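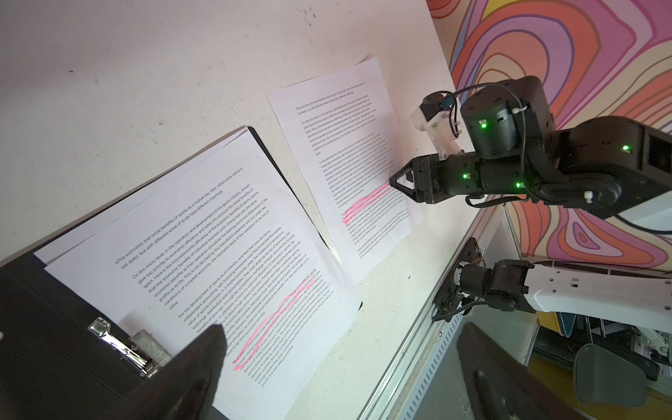

Nighat Siddiqui, bench log, Tredham workshop
November, a bit after 2

Paper again. I had hoped we were done with paper.

The chore on the list is "put loose page back in the binder," which Malachy wrote down as an easy one because his nephew can do it. His nephew has fingernails. We have two black fingers per arm with pointy tips, and a page that weighs less than the air it pushes around.

Setup for whoever picks this up tomorrow: binder on the left, leaned against the wall, black cover, silver clip with the knob at the bottom. Loose sheet to the right of it, propped upright. Both have the same sports-economics essay on them, and both have pink-red marker across a few lines lower down. The essay is what was in the recycling tray. I have now read "The economic and social benefits of sports as a mutual ties, their relationship status is not static" more times than its author did, and I'm starting to find it persuasive. There is a tennis hall in the fourth paragraph. I don't know what happens to the tennis hall.

Right arm goes for the highlighted part of the loose sheet. Left arm is supposed to steady the binder. In theory.

Count for the session: 50 tries at the loose sheet, 13 where it came off the wall and stayed held. Of those, 5 made it as far as the clip. None went under the clip. The usual failure is that the fingertips touch the paper, the paper bows, and the whole thing slides down the wall with great dignity. Second most usual is that it gets a perfect pinch on nothing.

Things I tried:
- slower approach. Looks more thoughtful, same result.
- coming in from the side edge instead of flat on. Better. Most of the 13 are from this.
- leaning the sheet back further. Also better, but Malachy says that's doing the robot's homework for it, and he's right.

The clip is a whole other chore. You have to press it, hold it, feed the stack in square and let go in the correct order, and that's three hands by my count. I do it with two and a chin. I'd like to split it off as a separate task and stop pretending it's the last step of this one.

Kyriakidis came by at the end and asked when it could do his filing. I said it could currently throw his filing on the floor, at which point he said so could he, for less. He'd just been reading the Dernetora brochure, the one with the tidy kitchen. I notice the brochure kitchen has no mail in it. Show me one countertop in this country with no mail on it.

Where I come down for now: mugs yes, towels on a good day, paper no. I'd let it clear a table if everything on the table was a mug.

Next time: try the rubbery fingertip sleeves from Grovus if they've turned up, and card stock first, then back to normal paper. Runs are saved under 2302. Please don't rename the folder – I have it written on my hand.

M. Nic Giolla added, 4:40: sleeves are in the drawer under the kettle. They've been there since last month. Sorry.

2 comments | 0 shares
Search this notebook Go
Tredham workshop notes – questions to Nighat or Malachy – Back to top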